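Ellthorpe Cut Flower Vase Life Study
Progress report to the Tsikata Fund, second reporting period
Prepared by Tania Gazi, project lead

1. Status

Work packages A and B are complete. Work package C (retail handling) started in March and is on schedule. Spending is within the approved budget, with one transfer between lines requested in section 5.

2. Stem trials

The trial compares two holding solutions: the standard sugar and acidifier mix used by most growers in the network, and the low-sugar mix supplied by Brulirance. Stems were cut before 8 a.m., graded at the packing shed, recut under water and placed in the cold room within the hour. The standard arm received 1,214 stems and the low-sugar arm 1,228. The difference comes from a late delivery that was assigned whole to the second arm so that no grower lot was split.

Each lot was held for 14 days. End of vase life was scored on petal drop, bent neck or visible mold, whichever came first. Scoring was done by the same person throughout.

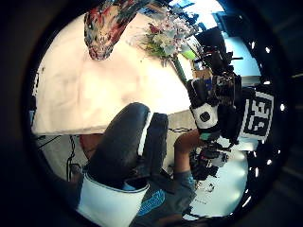 Lots from the Prevititz site reached end of vase life earlier than lots from Ellthorpe under both solutions. Water hardness is the most likely cause. Prevititz draws from a well, and the readings taken at the start of the period were above the range in the protocol. The site has since changed to filtered water, and its lots will be repeated. Until then they are reported separately and left out of the comparison.

3. Wrap and sleeve handling

Sleeve type affected condensation more than expected. Closed sleeves trapped moisture when stems moved from the cold room to the sales floor, and mold scores rose in those lots. Vented sleeves are now used for all new lots. Kwame Nartey has revised the handling sheet, and the shed has been using the new version since the start of work package C. 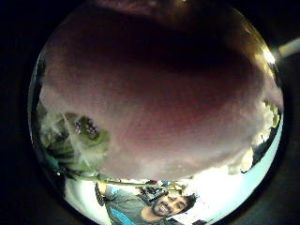 Retail partners asked for guidance on how long a wrapped bunch can stay out of water. The present draft sets the limit at 2 hours at room temperature. It also covers gripping the bunch, where bruising is easily missed. Fingers curled in close, as they most likely are here, can hide much of whatever is behind them, so the draft asks staff to open the hand and turn the bunch before it goes on display. A short check of the lower leaves is done at the same point.

4. Container effects

Container shape was added at the request of the fund's reviewer. Narrow-necked containers slowed evaporation but made daily topping up slower, and staff skipped it more often. Wide-mouthed containers were topped up reliably but lost more water overnight. 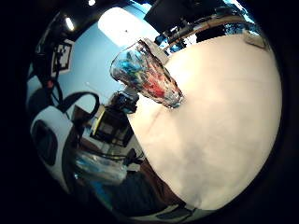 No effect of container color on vase life was found. Cleaning method did matter. Containers rinsed only with cold water had cloudy solution by the midpoint of the holding period, while those washed with detergent and drained upside down stayed clear. The protocol now requires the second method, and the cleaning log is checked with the scoring sheets.

5. Budget and next steps

We request a transfer from travel to consumables to cover filters and test strips at Prevititz. The total award does not change. The repeat lots will be cut as soon as two consecutive hardness readings fall within range. The draft retail guidance will go to the partner stores for comment in the same period.

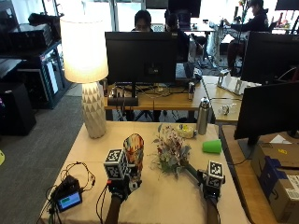
Small painted cup and mixed bouquet with white, pink and deep red blossoms.

Raw scoring sheets, the cleaning log and the revised handling sheet are attached as annexes. Questions on the data should go to Kwame Nartey, and questions on the transfer to Tania Gazi.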